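Trallow Household Handling Project
Progress report to the Nerkent Fund, second reporting period
Prepared by Annag Semple, project lead
17 February 2024

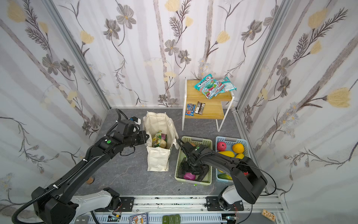 The grant pays for one question: how much of an ordinary household's picking up, packing and putting away can a pair of arms do today without a person stepping in. Our first report covered setup and the choice of chores. This one covers the packing and sorting work, which has taken up most of our time since September.

Work done

We logged 1,873 attempts in the period. An attempt is one item picked up from one place and put down in another, such as a lemon out of a basket and into a shopping bag. Of these, 1,032 finished with the item where it was supposed to go and no help from the operator. Another 483 finished after the operator corrected the grip or moved the item by hand. The remaining 358 were stopped.

Those totals hide a wide spread. Firm round produce is close to routine now. Apples, oranges and lemons go in and out of a plastic basket with few problems, and the arms can keep going for a long stretch. Eggplants and cucumbers are harder. They roll when touched off center, and if one is lying against the basket wall there is often no room for both fingers to get around it.

Candy bags and snack packets are the weak spot. A full bag slides on a smooth shelf, and a gripper that closes on the crimped end will usually lose it on the way up. Chocolate bars lying flat are nearly as bad. We stopped 317 attempts on packaged goods alone, which accounts for most of the stopped total.

Canvas bags

The tote bag deserves its own note. A basket keeps its shape and a tote bag does not. Once the front panel slumps, the opening is a different size from the one the arm planned for. Using one arm to hold the bag open while the other loads it works, but it is slow, and it means the second arm can't fetch anything. A person does both without thinking. We do not expect to solve this within the current grant.

Shop-floor trial

Ratanaporn, the grocery store that agreed to advise us, sent two of its shelf staff for a day. Their view was that the speed is too low for restocking, but that sorting returned produce into baskets could be useful after closing, when it matters less how long it takes. They also pointed out that we had no bruised or soft fruit in the set. We have added some and will report on it separately.

Problems

Cables rubbing at the elbow cost us nine working days. Fodgate supplied replacement conduit and the fault has not come back. We are also behind on the laundry chore and have moved it to the next period - it needs a larger work area than we have now.

Spending

Spending is in line with the budget apart from repairs, which ran over. We ask to move the unspent travel money to cover this. A revised table is attached.

Next period

Packaged goods come first, with a softer fingertip and a change in how the arm approaches items lying flat. After that we start on laundry. We would also like to run the produce chores with a person nearby who is doing other work, so that we can log how often they get called over.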